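Come help us spend our robot money wisely (lab equipment planner, part time)

Hi! I'm Faustine Courtois, and I run the manipulation group at Niven, up on the second floor of the old Danitz building in Starville. We're looking for someone to help us plan what we buy for the next round of arm workstations, and I'd love it if that person turned out to be you.

Some background first. We have one physical arm, we want six, and the money for them has to be committed before the end of October. Up to now the buying has been done by me and Craig Semple, in between everything else, mostly over lunch. We once ordered a table that was too wide for the freight elevator. We have a drawer full of adapter plates that fit nothing we own. I'm a pretty good roboticist and a terrible shopper, and Craig would say the same about himself (minus the first part, he's modest).

So the job is yours to shape, but here's what's on my list right now:

- Build a real budget for six stations: arm, gripper, mounting plate, table, controller, cabling, spare finger pads, shipping, and all the little stuff that never makes it into the quote.
- Get quotes, compare them, and push back on them. Please push back on them!
- Figure out the power and floor space for the big room. Paora Ellery has the floor plans and will walk you through the breaker panel, which has opinions.
- Keep a spare parts list with lead times, so we're not stuck for weeks over one connector.
- Sit in on our simulation reviews and turn what you hear into a shopping list.

That last one is more fun than it sounds. We mock up each station in simulation before we pay for any of it, and a lot of the budget questions get settled right there. How long does the table need to be? Do we mount at the end or in the middle? Can the arm get to everything on the work surface without its elbow ending up somewhere silly? Our current layout is the kitchen one, with the arm at the left end of a long wooden table and the gripper out over the right half, and dice-sized pickup jobs on the tabletop.
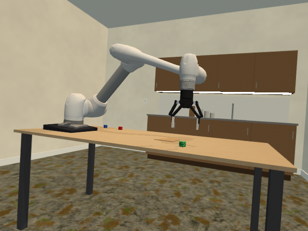 Who I'm hoping to hear from

You've bought equipment for a lab, a shop, a school or a small factory, and you can read a spec sheet without falling asleep. You don't need to program robots. You do need to be comfortable asking "what does that cost to fix?" in a room full of people who'd like to talk about grasp planning instead. Spreadsheets, yes. Some CAD would be lovely — a sketch on graph paper is fine too.

The practical bits

It's 70 hours in total, spread however suits you between now and the end of October, at 95 dollars an hour. Most of it can be done from home, but I'd want you here for the reviews, which start at 10 a.m. and usually wrap up by lunch. Parking is free behind the building. If you're coming in from Floltadville, the bus stops right out front.

To apply, send me a short note and one budget or purchase plan you've worked on (black out whatever you need to). Skip the cover letter, I won't read it properly anyway. Morag Hepburn handles the contracts and can answer anything about invoicing. Mark your email "Posting 639" so it lands in the right folder.

Contact: Morag Hepburn, Room 6, Niven, Starville | © Niven | Back to top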